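Does anyone have a cure for folding table wobble on an uneven floor?

We use cookies to remember your settings. By staying on this page you accept this. Manage preferences

Posted by Marlina Kusuma

I have inherited the job of running the tea table at our monthly swap meet in Windlow. The hall floor was laid, as far as I can tell, by people who disliked each other. The table is a six-foot folding one, and wherever I put it, one leg hovers. Put a full cup at the end and someone leans on the middle, and you get tea in the saucer, then tea in the raffle tickets.

So far I've tried folded napkins (they go to mush), beer mats (they walk away, possibly on their own) and glaring. I can't drill anything into the floor, and I can't spend much, as the tea fund stands at $114 and has to last until spring 2027. Is there a proper fix, or do I just fill the cups halfway and call it a policy?

Izzati Nasution

First check whether it's the floor or the table. Set the table up, find the leg that's up in the air, then turn the whole table end for end on the same spot. If the same leg is still up, the table is bent. If it's now a different leg over the same bit of floor, blame the floor.

For the floor, get screw-on leveling feet if your legs will take them, or rubber leg caps plus a stack of thin plastic shims if they won't. Hardware stores sell the shims for setting toilets, so don't tell the tea drinkers. Slide one in until it's snug and stop there. People always add one more for luck and then the opposite leg comes up.

For a bent table, look at the locking braces first. Half the time one hasn't clicked all the way. I fought with mine for an entire May and it was the brace.

Also, cups. Paper ones don't have saucers, and they tip if they're nearly empty and somebody's sleeve goes by. Pour to an inch below the rim and keep them a hand's width in from the edge.
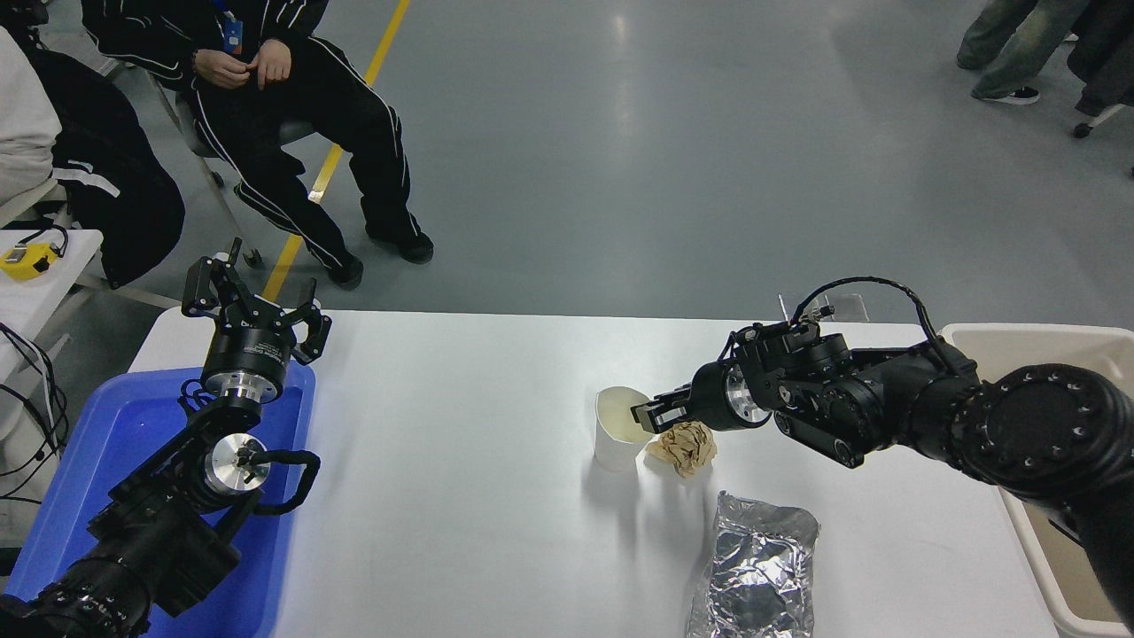

Berhe wants to add that a damp dishcloth spread flat under the cups stops them sliding, and it costs nothing if you already own a dishcloth.

cullex3017

buy a better table

Comments

Marlina Kusuma: Turned it around. Different leg, same bit of floor, so the floor stands accused. Shims ordered. Thank you, Izzati. Cullex, I will pass your thoughts along to the tea fund.

Zodeck: Mark the good spot with masking tape once you find it. Ours has been down so long it's practically listed.

Izzati Nasution: Tape is good. Put it under all four legs though, or someone will line up two of them and go home happy.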